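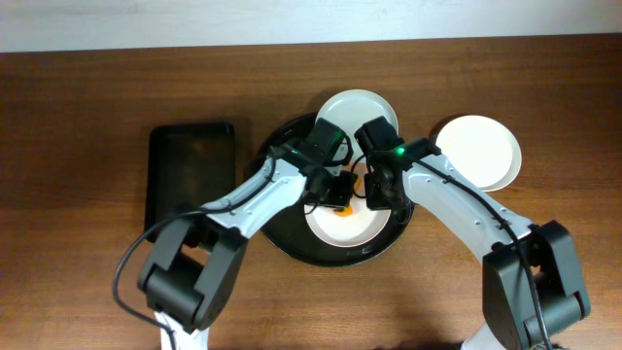
Skumis is a two-arm tabletop setup built in a shared workshop, plus the recordings made with it. The repository holds the control code, the mount drawings, the calibration files and the data from the first round of table tasks. Most of those tasks use kitchen things: a black rectangular tray on the left, a round black pan or tray in the middle with a white plate in it, and another dish off to the right on the bare wood. The orange pieces on the plate are the objects to be moved. Both arms reach in from the same side of the table, so they meet over the middle and can get in each other's way. Keep that in mind before you write your own motions.

Status

Working, but slow. The code runs on one machine, the one in the workshop, and has been tried on one other. Expect to edit paths.

What is in the repository

control/ – the arm driver, gripper driver and the loop that ties them together
mounts/ – drawings for the table clamps
calib/ – joint offsets, one file per arm
episodes/ – recordings, one folder each
tools/ – playback, trimming, and a script that checks for missing frames

The planning code is in a separate repository called Jitero. You don't need it to play back episodes.

Episodes

There are 100 episodes. 70 of them are marked clean, and the rest have a note in notes.txt saying what went wrong. They are kept in the set on purpose. If you only want the clean ones, pass --clean to the loader.

Each folder has the overhead video, joint positions for both arms, gripper opening, and a short task label. Joint positions are in radians. Gripper opening is 0 for closed and 1 for open. The left arm always comes first in every array. Older files from before December had the order swapped and have been converted. If you have a copy from then, delete it and download again.

Running it

Power the arms before starting the control loop. Run calib/check.py and compare the result with the saved offsets. If any joint is off by more than 3 degrees, recalibrate that arm. Start with the speed limit at 40 percent – the default in config.txt – and leave it there until you have watched a full task.

Leave slack in the cables at the elbow. The first mounting had them tied too tight and the right one pulled out of its connector during a reach.

Known problems

Glare on the tabletop and on shiny rims confuses the plate detector. Closing the blinds helps. A matte cloth helps more but the plates slide on it.

The grippers hide a good part of the plate from overhead when both are in close. A second view from the side is planned.

The stop command can lag when video is being written to a slow disk. Use the switch on the power strip.

Use and contact

Code and recordings are free to use with credit to the Skumis project. Mount drawings are by Kimie Kuroda. Please open an issue for bugs and say which episode number you were on.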